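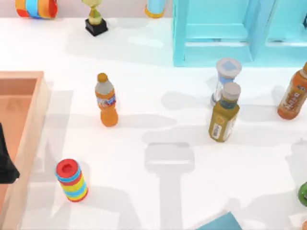 Tabletop render: trophy with black base, striped cylinder, light blue shelf unit upper right.

25/07/2026
Print room, large printer. Gray balance on the Drolix matte, continued.

Open problem from the last entry: light neutrals print slightly green on the new roll and clean on the old one. Same ink set, same queue, same profile. New roll is lot 3873. The old roll has no lot sticker left on the core, so all I can say is that it came in the May delivery.

Ran the gray ramp on both stocks before touching anything. Old roll: neutral from paper white down to the dark end, small warm shift in the last few steps as always. New roll: green from the second step through the lower midtones, then it closes up and the shadows match. Bare paper reads the same on both, within what our instrument repeats to, so I do not think it is the base tint. Coating is the first suspect.

Nozzle check clean on all channels. Ran a second one after the ramps to be sure, also clean. Light cyan has been the weak one since spring and Seidu asked me to look at it specifically. No gaps and no deflection visible under the loupe.

Then the dry-down question. Sorcha had measured her strips straight off the printer, mine sat overnight in the drawer. Measured one strip fresh and again after lunch. Fresh it is greener. After lunch it has moved back part of the way and then stops. So part of her number is dry-down and the rest is real. From now on please write the time off the printer on the back of the strip in pencil, otherwise we cannot compare.

Skurier settings. Iddrisu found that queue B had been reset to default black generation at the last update, and queue A had not. I had been printing the old roll through A and the new roll through B, which invalidates the first comparison. Repeated both stocks through A. The green is smaller but still there. Repeated both through B. Both go green, new roll worse. Two causes stacked, then:

- queue B uses more composite gray in the light tones than queue A
- lot 3873 takes light cyan more heavily than the old roll does

Copied the black generation curve from A to B and locked it. Old curve saved under B-default in case anyone wants it. Do not relinearize B until the new profile is in, or we will be chasing two things again.

Relinearized A on the new roll. Light cyan limit came down, everything else stayed close to where it was. First linearization failed on read – the strip had skewed going into the reader and patch row was off by one. Second read fine. Printed the profiling chart at 490 mm wide so that it fits the drying rack without folding the end over. It is hanging now. Will read it tomorrow morning, not before.

Veveseck cartridges: the light cyan in the machine is past the midpoint and there is a sealed spare on the shelf. I considered swapping it to rule out the ink and decided against it, one change at a time. If the new profile still shows a cast, that is the next step.

Visual check in the booth with Nii, prints side by side under the D50 tubes. He picked out the green one every time on the ramp. On ordinary picture content he was much less sure, and on anything with strong color he could not tell them apart. Pale gray gradients on white are the worst case, as expected. Under the office lights both prints look pinkish and the difference nearly disappears, so please do not approve anything at the desk.

Aryee job: order 786 is the one affected. Light gray backgrounds throughout. Fuseini says the client will accept 3 days' delay but wants the whole order on one lot, which means the new roll, as there is not enough left of the old one. The sheets already printed through B go in the scrap drawer, usable for backing paper and trimmer tests. Not to be mixed back in.

To do
Read the chart and build the profile for lot 3873
Reprint gray ramp through A and B with the new profile, measure after a full night
Ask the supplier whether the coating changed between lots (Sorcha has the contact)
White tile for the instrument has a fingerprint on it, clean before reading anything
Label the cores when rolls come in, both ends

Booth hour counter is past the tube replacement mark. Not urgent for this comparison, both prints see the same tubes, but it should be done before the next client viewing. Spare tubes are behind the laminator.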